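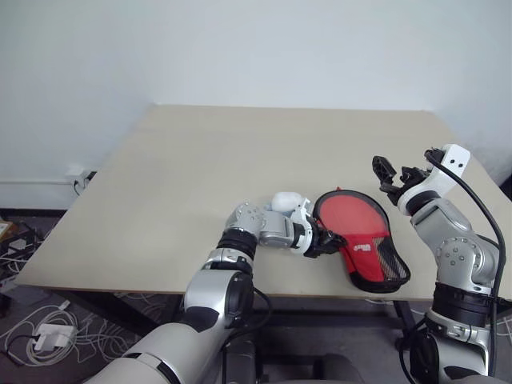
Sharing a workshop with robot arms: the house rules we ended up with

I get asked for these often enough that I've finally typed them up properly. They started life as a sheet of A4 taped inside a cupboard door, with additions in three colours of biro and a ring from somebody's mug. If you've got a pair of arms on a table at home, or at a club, or in the corner of a unit like ours, help yourself and change whatever doesn't suit. None of it replaces the manual that came with your machine, and if you're using arms in a business you'll have proper legal duties on top. Get someone qualified in for that bit. I'm a retired bookbinder with a soldering iron.

Before you switch anything on

Clear the table down to the thing you're working with. One object, or two if the job needs two. No tea, no phone, no keys, no screwdriver you'll want in a minute. I was terrible for this and lost a very nice pair of reading glasses in January.

Walk round the table. All the way round, if you can get there. You're looking for anything an elbow might catch on the way back, and people always look at the gripper and forget that the elbow swings out behind it. Put your hand where the arm is going to go while the power is off and you'll soon feel what's too close. Walls count!

Check the table itself. Give it a good shove at one corner. If it rocks with you leaning on it, it'll rock with an arm stopping suddenly above it, and then your carefully taught positions are all a bit out and you'll spend the evening blaming the software. We put felt under one leg for months before Gerrit Van der Linden got fed up and levelled the feet with a spanner, a ten-minute job.

Say it out loud. "Power on." Then wait for an answer from everybody in the room. It feels silly for the first week. Anju Bhatt brought this one in from her old job and I grumbled, and now I do it at home before I start the blender.

The stop button

Whoever is running the arms has the stop within reach of one hand, without leaning across the table to get it. If you have to reach over the arms to stop the arms, move the button. If the lead's too short, get a longer one of the right sort from whoever sold you the machine, and please don't cut and splice it.

Press it at the start of every session. I mean really press it, with the arm moving slowly and nothing in the gripper, and see what happens. Some arms hold their position when stopped and some go limp and sag, and you want to know which yours does before there's a finger under it. Write the answer on a label and stick it by the button. Ours says HOLDS THEN SAGS IF POWER IS CUT in Inês Coelho's lovely capitals.

After a stop, hands off until you know why it stopped. Then reset. It's very tempting to reset first and wonder afterwards.

Speeds

New program, slow speed. Changed program, slow speed. Same program but somebody's moved the table, slow speed. We set ours to a crawl, let it go through the whole routine from start to finish, and only then nudge it up a bit at a time. If you've only watched the first half at slow, you haven't checked it.

With two arms, run each one alone first with the other parked well back. Then both together at a crawl. The middle of the table is where they meet, so agree which arm gets it first and build in a pause for the other. Margareta Tănase marks the shared patch with low-tack tape, which is a great help to visitors too (they can see where not to lean).

Picking things up

Start with things that don't mind being dropped. Beanbags, wooden spoons, a table tennis bat, a rolled-up tea towel. Leave glass, anything with a blade and anything full of liquid until you'd trust the arm with your own mug, and then leave it another month.

For anything with a handle, teach the grip on the handle and come in slowly from above. Handles that lie flat are fiddlier than you'd think, as the fingers want to go lower than the table will let them. Set a floor height in the software, a whisker above the tabletop, and leave it on. A scuffed table is a cheap lesson and a bent finger isn't.

Soft covers, netting, mesh bags, strings, loops: take them right off or fasten them down. Half on is the worst way to have them. Netting will catch on a fingertip given the chance, and then the arm lifts the bag, the thing in the bag and whatever it was sitting on. If the cover is part of what you're practising, fair enough, but stay on slow speed and keep your hand by the stop.

Use the lightest grip that holds. Go up in small steps. If the handle squeaks or the rubber dents, come back down one. I keep the settings in a notebook, one line per object, and it saves me starting again each time: Object, which arm, grip setting, how it lay on the table, what went wrong.

Never take something out of a closed gripper by pulling. Open it with the control and let the object drop on to a cloth, or have a second person hold it while you open. Two people, one speaking. Lenuța Vlad, who taught me most of what I know, would send you to put the kettle on if you talked over the person at the controls.

Cables

I could write a whole page on cables. There are two lots to think about, the ones on the arm and the ones on the floor.

On the arm, any cable that loops out at the wrist needs enough slack for the furthest the wrist will turn and no more. Move the arm by hand (power off, if yours allows it) to each end of its reach and watch the loop. It shouldn't go tight, and it shouldn't droop low enough to sweep the table. Hook and loop straps are better than cable ties, as you can shift them without snips. Look for shiny patches on the outside of the cable too. Shiny means rubbing.

On the floor, keep adapters and extension blocks out of the places where people walk and where chair wheels go. Coil the spare length loosely and get it up off the carpet if you can. A cheap under-desk tray does it, or an old plastic letter rack screwed underneath. Label both ends of every lead. Both ends! I did one end of everything one wet afternoon and had to do the lot again.

Mains goes in one side, signal leads go the other, and they cross once if they have to. And know which plug is which before you need to pull it in a hurry. The plug for the arms gets a band of red tape in our unit and nothing else in the building is allowed red tape.

People

Sleeves up, lanyards off, long hair tied back. Rings are up to you, but I take mine off.

No one stands inside the reach of a powered arm to "just straighten" something. If it wants straightening, stop, straighten, step back, say so, start again. It adds perhaps half a minute. We've got a line of tape on the floor for the reach and I'm afraid I'm a dragon about it.

Children are welcome with their own grown-up, on the far side of the line, and they can have a go at the button. They love the button.

Don't run the arms alone in the building. If you're at home, have someone in the house who knows where the plug is. And if you're tired, go home. Nearly every dent in our table dates from after nine in the evening.

Putting away

Open the grippers, park the arms low and folded, then power down in the order on the label. Never leave something gripped overnight. It marks the handle, it's no good for the fingers, and the next person won't be expecting it.

Wipe the finger pads with a barely damp cloth. Dust gets on the rubber and then everything slips, and you'll put the grip up to make up for it, and that's how you crush a shuttlecock tube. No sprays near the joints.

Have a quick look at the screws and bolts you can see at the elbow and wrist. You're only looking. A dab of paint pen across each head and on to the housing will show you if one has crept round. If a mark doesn't line up, leave a note on the arm and don't use it until it's been tightened to the figure in the manual.

Fill in the log, even when nothing happened. "Nothing happened" is a perfectly good entry. Put your name, what you ran, the fastest speed you used and anything that sounded odd. Odd noises are worth far more written down than remembered, and Gerrit found a dry bearing last winter from three entries in a row that said "bit of a tick on the left one".

A few readers' additions

Keep a torch on a hook by the table for looking under it. I'd never have thought of that and now use it constantly.

Photograph the settings screen before you change anything.

If you borrow the table for something else (we do our jam labels on it) unplug the arms first, at the wall, and put the plug up on the table where you can see it.

Next month I'm doing drawer liners and what to do with glue brushes that have gone hard.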